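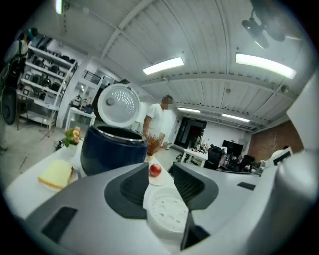 COMMUNIQUÉ DE PRESSE

Vetstead remet le riz à table, et la table au milieu du magasin

Pendant tout le mois de mai, l'enseigne d'articles de cuisine Vetstead consacre son espace de démonstration au petit-déjeuner salé. Au programme : du riz, encore du riz, et de quoi patienter pendant qu'il cuit.

Le petit-déjeuner français se porte bien, merci pour lui. Il se compose depuis longtemps d'une tartine, d'un bol et d'une certaine mauvaise humeur. Vetstead ne prétend pas réformer la mauvaise humeur. L'enseigne propose en revanche de revoir le reste autour d'une table blanche, où un cuiseur à riz bleu marine tient compagnie à une pomme rouge dans sa soucoupe et à une tranche jaune pâle posée sur une petite assiette. Quelques fleurs complètent l'ensemble, les unes jaunes et en pot, les autres séchées depuis assez longtemps pour ne plus rien réclamer.

L'espace a été aménagé par l'atelier Laitinen, à qui l'on avait demandé une cuisine et qui a rendu une table. Le choix s'est révélé judicieux : on en fait le tour, on soulève les couvercles, on pose des questions que l'on n'oserait pas poser devant un îlot central. Les rayonnages blancs à plusieurs niveaux, le long du mur de gauche, accueillent les appareils noirs et les boîtes. Une petite table d'appoint, blanche elle aussi, a été réservée à la bouilloire et au petit électroménager.

Trois rendez-vous par jour

Les démonstrations ont lieu à 11 heures, 15 heures et 17 heures. Elles durent le temps d'une cuisson, bavardages compris. On y apprend à rincer le riz (plus longtemps qu'on ne le croit), à mesurer l'eau sans y plonger l'index, et à laisser le couvercle tranquille - exercice pour lequel le public adulte montre moins de dispositions que les enfants.

Le torréfacteur Hisar assure le café de la première séance. Il a d'abord fait savoir que le café et le riz n'avaient rien à se dire. Il a ensuite goûté, et reviendra tout le mois.

Un livret de recettes, tiré à 2000 exemplaires par l'imprimerie Stalen, sera remis gratuitement aux visiteurs dans la limite des stocks. Il contient 11 recettes, dont 3 pour les restes. La dernière, un riz sauté à l'œuf, a été testée dans les bureaux de Vetstead avec un enthousiasme tel que la réunion suivante a été déplacée.

Informations pratiques

Entrée libre, sans réservation. Les groupes sont priés de s'annoncer à l'accueil du magasin la veille de leur visite.
Les personnes allergiques peuvent demander la liste des ingrédients avant chaque séance.
Les fleurs ne sont pas à vendre. La question a déjà été posée.

À propos de Vetstead

Vetstead vend des ustensiles, de la vaisselle et du petit électroménager. Son catalogue compte 2499 références, parmi lesquelles un seul presse-ail, choisi après de longs débats.

Contact presse : service communication de Vetstead, à l'accueil du magasin. Dossier de presse et livret de recettes sur demande.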